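Workshop News
27 May 2021

Hand-held gripper build enters its second phase at the Hebden Shared Workshop

The Hebden Shared Workshop is pleased to report progress on the Neretus project, the members' build of a hand-held gripper for recording everyday handling tasks. The project was approved last September and is led by Colette Rolland, with mechanical work by Emrys Jenkins. Its first phase, covering the design and assembly of a working tool, is complete. The second phase, now under way, concerns the recording of demonstrations and the repair and improvement of the tool under regular use.

The Neretus tool is held and operated by a person. Two opposed fingers, each faced with a soft pad, open and close on an object while a camera mounted on the tool records what takes place between them. The recordings will be used to train a small bench-mounted arm, which members intend to assemble on the Lorker base purchased by the workshop last year. Working in this order allows the handling tasks to be studied before the arm itself is finished, and it keeps the cost of early mistakes low.

Members voted to begin with household objects, and food storage containers were placed first on the list. They are light and inexpensive, yet they present real difficulties. The body is often wider than a finger opening allows in one direction and comfortable in the other, so the operator must choose an angle of approach. Translucent plastic is also harder for a camera to read than a painted block, particularly under strong light.

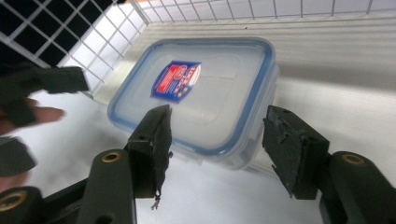 Recording is carried out on a white surface with white wire grid panels at its sides. The plain background was chosen after trials on an ordinary workbench, where clamps, offcuts and tool marks made the recordings difficult to sort. Operators are asked to keep sleeves clear of the working area when possible and to return each object to a different position before a new attempt.

To date, members have logged 1,203 attempts against a first target of 1,000. The additional recordings will be kept, as they include a number of failed grasps that Ms. Rolland considers useful for later comparison. Sessions are limited to 30 minutes per operator. The limit was introduced at the request of members who found the grip tiring over longer periods, and it will remain in place for the present.

Wear on the finger pads has become the principal maintenance matter. The foam facing tears and frays at the edges with repeated contact, and the black plastic parts show scuffing. Mr. Jenkins has proposed a replaceable pad carrier held by a single screw, so that a pad can be changed at the bench without removing the finger from its arm. Three facing materials will be compared, including a closed-cell sheet supplied by Fludura. The brass bushings in the gripper arms will be retained in the revised design.

Members who wish to help with recording are required to complete the short bench induction before their first session. The induction covers the handling of the tool, the naming of files and the procedure for reporting a damaged part. Previous experience with robotics or programming is not necessary. Those with experience in 3D printing are especially invited to assist Mr. Jenkins with the pad carriers, for which drawings are now available in the project binder beside the print station.

The workshop also welcomes donations of clean, empty food containers with lids, in any size. Chipped or cracked items cannot be accepted. Donations may be left on the shelf marked Neretus during normal opening hours, and questions about the project should be addressed to Ms. Rolland through the workshop office.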